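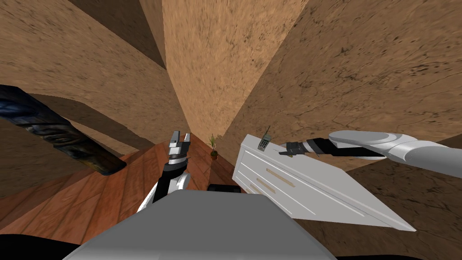

3. Régler Murkus avant la première partie

1. Lancez le jeu et ouvrez Options > Affichage. Moi, je bloque à 42 images par seconde, ça me suffit largement !
2. Mettez le cache à 3000 Mo (600, c'est trop juste, j'ai essayé).
3. Redémarrez.

Attention : sauvegardez avant, j'ai déjà perdu un dimanche entier de progression…

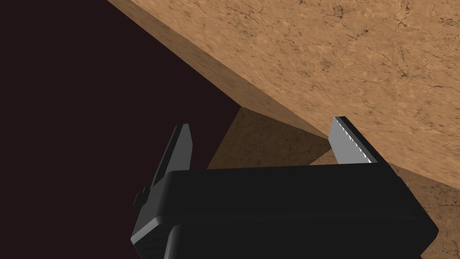 4. Passez aux textures. Je les laisse sur « moyen » et je teste sur une grande surface claire, genre cette plaque beige façon bois : si le veinage bave, montez d'un cran.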